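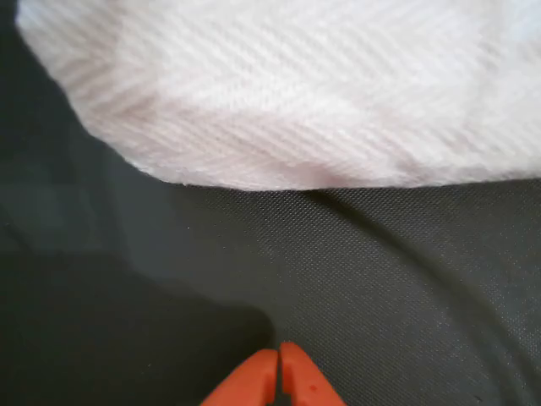
Right, I promised a few of you I'd write up the bus business properly, so make yourselves comfortable because I do go on a bit. This is the tale of the 132 from Urnley to Puralcombe and how I came to ride it end to end on my day off.

I've lived in Urnley most of my life and I'd only ever taken the 132 as far as the hospital. Eleven stops, head down, off I get. It had honestly never crossed my mind that it carried on all the way to the sea!

Then they put up the notice about the September timetable. The evening buses are going, and so is the early one on Saturdays. I stood in the shelter reading it twice and felt quite sad about a bus I hardly use, and I thought well, you'd better go and use it then.

So I packed a flask, a cheese and pickle sandwich and my good cardigan (the coast is always colder than you think, even in June) and caught the ten past nine. Top deck, front seat, left-hand side. I was delighted with myself.

The first half hour is all roundabouts, I won't pretend otherwise. There's the retail park, then the other retail park, then a long wait outside the college while the driver does something with his paperwork. Bring a book for this bit.

After the college it changes completely. The road narrows and the hedges come right up to the windows, and every so often a branch gives the roof a good thwack. A little boy across the aisle shouted "tree!" every single time and I'm afraid by the end I was joining in. 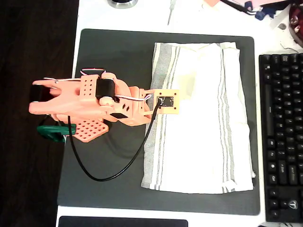
Somewhere past the reservoir a lady got on with a tray of tomato plants and we spent a very happy twenty minutes on the subject of blight. She gave me one when she got off. I said I couldn't possibly, and she said she had far too many, and so I rode the rest of the way with a tomato plant between my feet.

She's been catching the 132 to her sister's every week for years, and it's the teatime one home that's going. She'll have to come back before lunch or stop the night. I've been turning that over ever since, because on the notice it's only a line with a dash through it.

Now then, Puralcombe. You come over the top of the hill and there's the whole bay in front of you, and the bus goes down in such a low gear that you get a proper long look at it. I have been to places I needed a passport for that didn't cheer me up half as much.

It isn't fancy. There's a sea wall, a shingle beach, a chapel that's now a carpet shop, and a café called Shirazi that does a pot of tea with cardamom in it and a slice of orange cake I'm still thinking about. I counted out my change and went back for a second slice.

For anyone planning to go: the stop for coming home is NOT opposite the one where you get off. It's up the slope by the public toilets, and there are 60 steps if you take the short way. The long way round has a handrail and a bench, and I'd take that one if your knees are anything like mine.

Sit on the right coming back, by the way. You get the bay again as you climb and then the low sun over the reservoir. I had the top deck to myself until the college and it was lovely and quiet — just me and the tomato plant.

If you'd like to say something about the timetable, there's a paper form at Urnley library, on the desk by the large print. It has 4 questions and the last one is just a big empty box. I filled mine and went over onto the back, which will surprise none of you.

They had 300 forms printed and there was still a thick pile when I called in, so do go and take one. Take one for your neighbour as well.

A couple of you have asked after the tomato. It's on the back step in a bigger pot and it has a flower on it already. Next I'm tempted by the little one that goes out to the quarry villages, if anybody knows whether it still runs on a Wednesday?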